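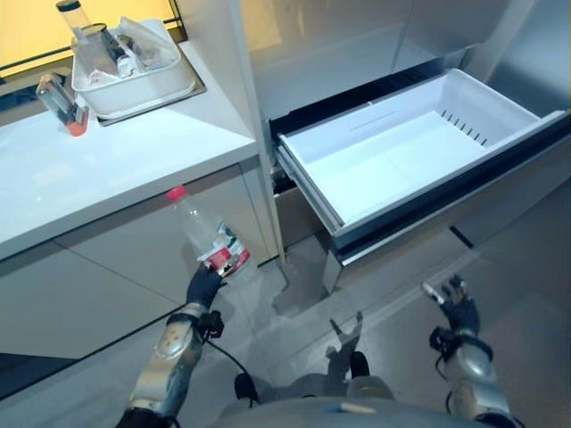

January 2024

Label adhesive trial, wash-off, second go. Jailson on the bath, me on the scale and the writing.

Stock: the Cordeiro paper labels again plus the new film ones from Stureck. Glue A is the old glue, glue B is the Haltia sample that came in the tub with no date on it. Have asked them for the date.

Bath at 60, caustic as last time. Jailson wanted it hotter, I said no, change one thing at once or we learn nothing. 14 pieces per batch, 10 minutes in, lift, rinse, look.

Paper + A: all off clean by the end. Bit of pulp in the bath, sieve needs doing after every batch, not every other.
Paper + B: labels off but glue stays behind as a tacky haze, mostly along the overlap. Comes away with a thumb. Would not come away in a real line.
Film + A: curls at the corners then just sits there. Two let go, rest had to be peeled.
Film + B: better than expected. Floated off whole, no haze that I could feel. Jailson disagrees on one piece, he has kept it on the windowsill with tape round it.

So B is poor on paper and good on film, the opposite of what Tainá Pimentel got in July. Her notes say "warm" for the bath and nothing else. Need to ask her what warm was.

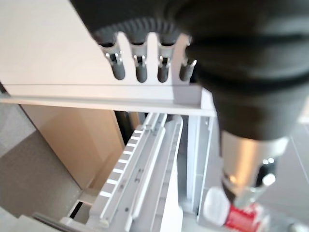
Scale drifted again. Check weight should read 106 g, gave 106 at the start and 104 by the third batch. Have crossed out the weights for film + A, dont use them. Moved it away from the heater and it settled.

Glue weight per label is still a guess until we get the roller back from repair. Brushing by hand puts far too much at the edges - probably half the haze problem is that. Should of thought of it before we started.

To do
- repeat paper + B with a thin coat, same bath
- 16 more film labels off the roll, cut square this time
- ring Haltia re date and shelf life
- new sieve mesh, the corner is going
- write up for the Skastesix folder, Jailson has the template

Caustic drum is nearly down to the tap. Order went in before lunch, no delivery date yet. Gloves: only large left.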